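# Printed Cottons, Nursery and Bed: Crinkled Muslin on Flat Sheet

Gallery page, household textiles series. Compiled by Aušra Vanags for the Stavholm Textile Study Room. Last revised February 25, 2018.

The page covers two kinds of printed cloth that are often stored, washed and folded together: the light crinkled muslin used for baby wraps and covers, and the flat printed sheet used on beds. They behave differently under tension, in the wash and in the fold. The notes are meant for people sorting mixed household linen at the study room tables and for borrowers taking a box home.

Terms follow the study room glossary. "Face" is the side on which the print reads at full strength. "Ground" is the color of the cloth between printed motifs. "Crinkle" is the permanent small-scale puckering of muslin and is recorded separately from creases, which come from folding or pulling and can be pressed out. "Twist" is any length of cloth turned on itself until the surface no longer lies open.

Motifs are recorded by type and color before any attempt is made to name the pattern. Pattern names vary by seller and season, and the same bear has been entered in our catalog under four names. The catalog number is the only reliable reference.

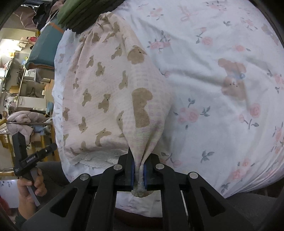 *Reading time: 7 minutes*

**Plate 1. Bear-print muslin over rose-print sheet.** Pink ground, brown bears, one corner drawn to a tight twist with a frayed end. White scalloped trim on the lower edge, bunched toward the twist.

## Notes to the plate

**Muslin, ground and print.** The ground is a pale pink. The bears are small silhouettes in beige-brown, in varied poses, with larger bears at intervals. Mixed scale is common in nursery prints. When cataloging a print of this kind, enter both sizes on the card. A card that lists only the small bears will not match a folded piece that happens to show a large one.

**Muslin, surface.** The fine crinkle is visible across the cloth. It should be left alone. Pressing flattens it for a while and also stretches the piece out of square, and the next wash brings the texture back unevenly. If a piece must be measured, lay it on a table, pat it flat with open hands and measure without pulling. Write "relaxed" after the figure.

**Trim.** White, textured, with a scalloped outer edge. Trim of this sort usually shrinks at a different rate from the cloth it is sewn to. Look for puckering along the seam and enter it as "trim draw" if the cloth ripples when the piece is lying relaxed. Bunching under tension is a separate matter and does not go on the card.

**Frayed end.** A loose end at a corner may be thread waste from the hem or the start of an open hem. The two can't be told apart while the cloth is twisted. Open the corner, lay it face down and follow the stitch line for a hand's width in both directions. Trim thread waste with scissors. Mark an open hem with a safety pin in the hem allowance and put the piece in the mending tray.

**Sheet, ground and print.** White ground with pink cabbage roses and muted leaves. The print also carries a brown teddy bear with a blue bow, and a pink ribbon bow. Record the sheet under "floral, mixed." Do not file it under "nursery" on the strength of the bear alone, as the drawer for nursery sheets is reserved for crib sizes.

**Sheet, surface.** Loose wrinkles, with shadows where the cloth has been pulled. Wrinkles in a flat sheet are creases in the sense given above and have no effect on classification.

## Drape and tension

Cloth pulled from one corner narrows toward the point of pull. Open-weave muslin does this more readily than sheeting because the yarns can shift at the crossings. The result is a cone of folds, wide at the far side and closed at the corner. In Plate 1 the cone runs diagonally from the upper left.

The fold pattern is useful in identifying unlabeled pieces. Lift a corner a short distance from the table and compare:

| Cloth | Folds at the corner | Folds farther out |
|---|---|---|
| Crinkled muslin, single layer | Fine and close | Soft, irregular |
| Crinkled muslin, double layer | Fine, with some separation between layers | Soft, fuller |
| Plain flat sheeting | Few and broad | Straight, stiff |
| Brushed sheeting | Few and rounded | Shallow |

The test works on clean, fully dry cloth. Softener residue makes sheeting drape more like muslin, and starch does the opposite. Parveen Chaudhry ran the comparison on 57 pieces from the study boxes in August and found the second row the hardest to call. Double muslin that has been washed many times lies so close together that the layers have to be separated with the fingertips at a raw edge or a gap in the seam.

## Handling a corner twist

A twist left in for a short time does no harm to either cloth. Left in storage, it sets a bundle of sharp creases in the muslin and can pull the corner off grain.

1. Support the body of the cloth on the table so that its weight is not hanging from the corner.
2. Turn the corner back in the opposite direction until the cloth opens without resistance.
3. Spread the two edges that meet at the corner. Start with the hem and finish with the trim.
4. Check the corner for broken stitches.
5. Leave the piece open, face up, before folding.

Shaking the cloth out is faster. It is acceptable for the sheet. Do not use it for trimmed muslin, where the snap falls on the seam between the cloth and the trim.

## Washing

The study room washes by cloth weight. Color is the second sort. The pink muslin in Plate 1 would go with other light open weaves, and the sheet would go with sheets of any pale ground.

- Muslin: mesh bag, cool wash, short spin. One trimmed piece per bag.
- Sheets: no bag, warm wash, full spin. Close any buttons on covers washed in the same load, or small pieces will collect inside them.
- New printed pieces: first wash alone. Test a brown motif with a damp white cloth before washing and enter the result on the card.
- No bleach on either. The white trim is not to be treated separately while it is attached.

Muslin dries on a flat rack. A line is allowed if the piece is folded over it at the midpoint. Pegs at the corners leave points that need several washes to relax, and they are the most frequent cause of off-grain corners in the returned boxes.

## Folding and storage

Muslin is folded in quarters with the face out, then once more across the middle. Trim goes to the inside on the second fold. The stack height limit is 14 pieces. Above that, the crinkle in the lowest pieces is pressed noticeably flat by the end of a season.

Sheets are folded lengthwise in quarters, then in thirds, with the printed face out so that the pattern can be read without unfolding. For mixed prints, turn the last fold so that at least two motif types show. On the Plate 1 sheet that would be a rose and the bear, or a rose and the bow.

Shelving in the study room is as follows:

- **Flerkier unit, upper shelves:** muslin, sorted by ground color and then by motif.
- **Flerkier unit, lower shelves:** crib sheets.
- **Penry drawers:** flat sheets, floral and mixed floral.
- **Rerkska boxes:** loan sets, one sheet and its covers per box, card in the lid.

The Penry drawers run deeper than the folded width of a sheet. Push the stacks to the front. Pieces left at the back were missed in two consecutive stock checks and were entered as lost when they were in the drawer.

## Card entry

A completed card for a printed muslin has the following fields, in this order: catalog number, cloth, layers, ground, motif (small), motif (large), trim, hem condition, relaxed size, wash test. Leave a field blank if it was not checked. A dash means it was checked and there was nothing to enter. The difference matters at mending, where a blank hem field sends the piece back to the table and a dash sends it to the shelf.

Sample wording for a cloth of the Plate 1 type, unmeasured:

> Muslin, crinkled. Layers: not checked. Ground pale pink. Small motif bears, beige-brown, varied poses. Large motif bears, brown. Trim white, scalloped. Hem: see corner, loose end. Size: blank. Wash test: blank.

Sidra Sethi maintains the card file and has asked that "peach," "blush" and "rose" not be used for pale pink grounds. "Rose" in particular is read as a motif and puts the card in the wrong section.

## Related pages in this series

- Terry, loop and cut pile: edge finishes (Iqra Bukhari)
- Scalloped trims: machine lace, woven braid, crocheted edge (Sandamali Navaratnam)
- Floral sheeting: repeat size and how to measure it on a bed
- Mending tray procedure, hems and corners

## Corrections

An earlier version of the folding section gave the muslin fold as face in. Face out is correct for all printed pieces. The drape table previously listed brushed sheeting as "stiff" in the last column; this has been changed to "shallow." Further corrections can be left on a slip in the box by the Penry drawers, with the catalog number of the piece concerned.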